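4.2 Framed prints and their sheet inserts

The second group of objects in our household survey is the framed prints. We visited 19 homes in Galov and Bradby, and in each home we asked the residents to show us every frame they keep, also those which are not on a wall. In total we recorded 70 frames. Most of the earlier work on domestic display looks only at the wall, so the frames in drawers, behind sofas and on the floor of a closet are missing from it. We consider this a serious gap.

For each frame we noted the border color, the place where it was kept, and what was inside. The last point gave us some difficulty. Many frames are sold with a printed picture already in them, and some people never change it. In the coding sheet we first had only two values, "own photograph" and "other". After the pilot in Dobre we added a third value, "unclear", for the cases where the resident could not say where the picture came from. Two coders worked separately, and where they did not agree, the frame was discussed again on the next Tuesday until one value was chosen.

The unclear cases are interesting in their subject. A sold insert was in older times often a landscape or a smiling family. The newer ones show more casual moments - a trip, a meal, a friend taking a picture of something. Such a picture looks very close to what a person could have on their own phone, and the coder cannot decide from the content only. Figure 3 gives one example from the tabletop recordings, where the frame was laid flat on a marble-patterned surface.

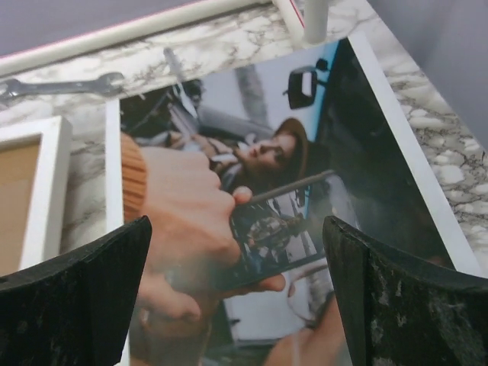

Figure 3. White-bordered frame, lying flat. The print shows a hand holding a smartphone sideways inside a vehicle, with a woman in a wide-brimmed hat behind it. Coded "unclear".

A picture in which somebody holds a phone is also a special case for our theme list. We had the themes "travel", "portrait" and "everyday technology", and this print could fit in all of them. We decided to code the person first and the device second. Under this rule the print in Figure 3 is a portrait, although the phone is in front of the woman and overlaps part of what is behind. We do not claim that this is the only possible reading.

The white border was left out of the theme coding and is treated in Section 4.3, together with the other frame colors.

Comments (3)

brutstead_reader: Was the coding sheet published somewhere? I would like to try it with my students, we have 12 frames only in the department corridor.

M.: In Section 4.2 "sheet inserts" is not explained. I suppose you mean the paper picture sold with the frame.

anon: Person first, device second is a strange rule for me. Why not let the coder give two themes?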